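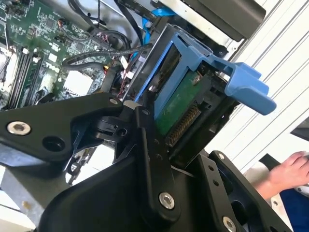 Un ordenador de sobremesa abierto, con la bandeja azul del disco.

¡Hola otra vez! Resumen para Vereo, a 9 Sep 2019: el aula de informática de Ponce ya tiene horario fijo y casi 80 personas apuntadas, sobre todo mayores que quieren pedir cita médica por internet. De los 700 euros de material quedan 5 - sí, cinco - y falta el papel.

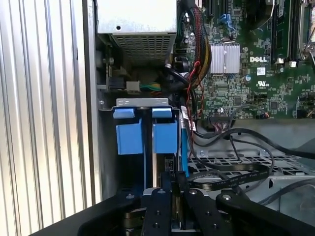
Interior de un equipo Dell.

En Drorkau abrimos en noviembre, con 2 grupos de tarde. Los manuales de Ravima siguen sin llegar, ya he vuelto a reclamarlos.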